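바닥부터 정하고 나머지는 나중에
인테리어 디자이너 레르케 노르고르(Lærke Nørgaard) 인터뷰

마감이 코앞이라 통화는 짧게. 저녁 시간, 그쪽은 점심 직후. 노르고르는 커피부터 내려놓고 말을 시작했다. "바닥 얘기면 길어져요. 괜찮아요?"

괜찮다고 했다. 원룸 리모델링만 18년째. 처음엔 가구점 도믹스(Domix)에서 소파를 팔았다고. "손님들이 소파 색을 고르는데 집 바닥이 무슨 색인지 기억을 못 해요. 매일 밟고 사는데. 거기서 시작했죠."

동업자 실레 발뒤르스도티르(Sille Baldursdóttir)와는 2월에 만났다. 타일 창고에서. 둘 다 같은 재고를 노리고 있었다. 결국 반씩 나눴고, 그 타일로 각자 욕실을 깔았는데 발뒤르스도티르 쪽이 훨씬 잘 나왔단다. "줄눈 색이 달랐어요. 저는 흰색, 실레는 짙은 회색. 흰 줄눈은 석 달이면 후회해요."

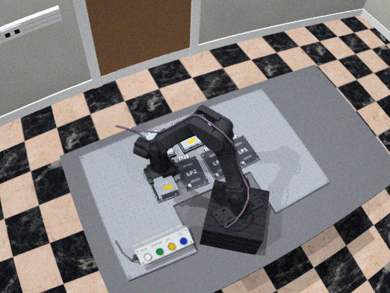 요즘 의뢰는 대부분 무늬다. 민무늬 바닥에 질렸다는 사람이 많다고. 헤링본, 육각, 그리고 다시 체크. 검은 대리석 무늬와 옅은 베이지를 번갈아 깐 체크 바닥은 흑백보다 눈이 덜 피곤하다는게 그의 생각이다. "순백은 머리카락 한 올도 다 보여요. 베이지는 좀 봐주죠." 대신 가구는 줄여야 한다. 바닥이 시끄러우면 위는 조용하게. 식탁은 회색이나 무채색이면 충분하고, 러그는 웬만하면 말린다.

비용은? 고르스카(Gorska)라는 작은 현장을 예로 들었다. 28제곱미터, 복도 포함. 자재보다 철거가 더 들었다. 옛 장판 밑에 장판이 또 있었고 그 밑에 본드. "견적 낼때 모서리 한 군데는 꼭 들춰 봐요. 안 그러면 싸워요."

타일 크기 질문에는 답이 빨랐다. 좁은 방이라고 작은 타일, 그건 옛날 얘기. 40센티미터 정사각형을 대각선으로 돌려 까는 걸 좋아한다. 버리는 조각이 늘어나는건 감수. 시공자들은 싫어한다. 재단이 많으니까. 그래서 종이에 먼저 그린다, 모눈 한 칸이 타일 한 장. 문턱에 반 토막도 안 되는 조각이 걸리면 처음부터 다시. 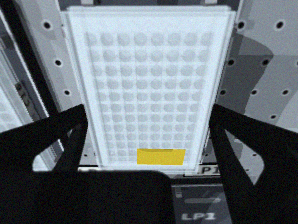
가로 여덟, 세로 열둘로 반복되는 원형 격자. 아래쪽에 노란 라벨.

격자를 왜 그렇게 좋아하느냐고 물었다. 한참 웃더니 "할머니가 퀼트를 하셨어요. 그게 다예요." 그러고는 바로 난방 얘기로. 바닥 난방 위에는 타일이 제일 낫고, 접착제는 완전히 마를 때까지 틀지 말 것. 하루만 빨리 틀어도 들뜬다. 본인 집에서 해봤다고 한다.

다음 작업은 스톡데일(Stockdale) 거리의 낡은 빵집. 기존 바닥을 최대한 살리는 조건이다. 깨진 타일 2장은 대체품을 못 구해서 카운터 밑으로 옮길 생각. 발뒤르스도티르는 반대 중이고, 결론은 아직.

통화를 끊기 전에 하나만 더 적어 달란다. "남은 타일 버리지 마세요. 한 상자는 꼭 보관."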